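**Nesting bowls** are sets of bowls made in a common shape so that one can be placed inside another for storage. They may be graduated, with each bowl smaller than the last, or made in a single size with sloping walls. Both kinds are used for mixing, serving, sorting and carrying food, and are sold in earthenware, glass, steel, enamel, melamine and other plastics.

## Form

In a graduated set, the smaller bowls sit wholly inside the largest and the stack is little taller than one bowl. In a same-size set, each bowl rests part way down the one beneath, leaving the rims exposed as a series of bands. The distance between one rim and the next is called the stacking pitch. A wide pitch makes the bowls easier to separate but uses more shelf height.

The usual faults are jamming, where the walls meet too closely and trap air, and chipping at the rim in glazed ware. Makers avoid jamming by moulding a small step inside the bowl or a raised foot under it. The Drenanstead pottery in its early catalogues listed a stepped mixing bowl as No. 606, and a plain one of the same capacity as No. 267.
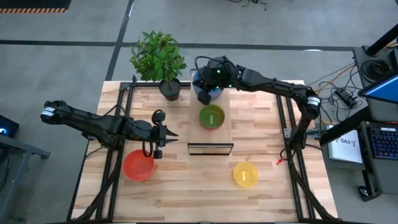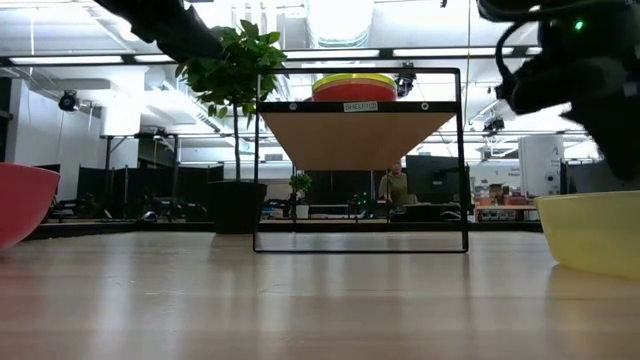
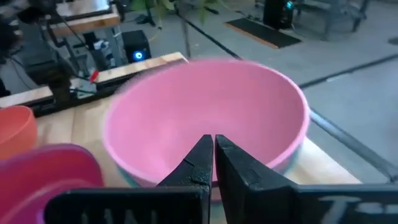 ## Colour

Sets in mixed colours became common once plastics could be tinted cheaply. Colour is used to tell sizes apart, to give each person at a table their own bowl, or to keep ingredients separate during preparation. Separate bowls also serve for sorting small items, as with the green bowl holding a pale green block and the yellow bowl holding a yellow bar. The designer Frauke Albers, who drew the Zolura range, gave every size the same four colours so that a broken bowl could be replaced without disturbing the set. Earlier ranges had tied each colour to one size, and odd bowls were often left over.

## Storage

Bowls in daily use are generally kept on an open shelf or in a low cupboard. Heavier ware is stored near bench height. In small kitchens a freestanding metal-framed riser is sometimes placed on the counter, with the stack on top and the space underneath left for plates or a chopping board.

Paper or felt liners are put between glazed bowls to protect the surface. Plastic bowls don't need them, though they should be dried before stacking, as water held between two close-fitting walls can make them stick. A stuck pair can normally be freed by standing the lower bowl in warm water and filling the upper one with cold.

## Collecting

Complete older sets are less common than single bowls. Marilou Evangelista's handbook on Drenanstead ware treats a set as complete only if the glaze matches throughout, while Arsen Nechyporuk's later list accepts replacements from the same pottery.

## See also

- Mixing bowl
- Melamine tableware
- Plate rack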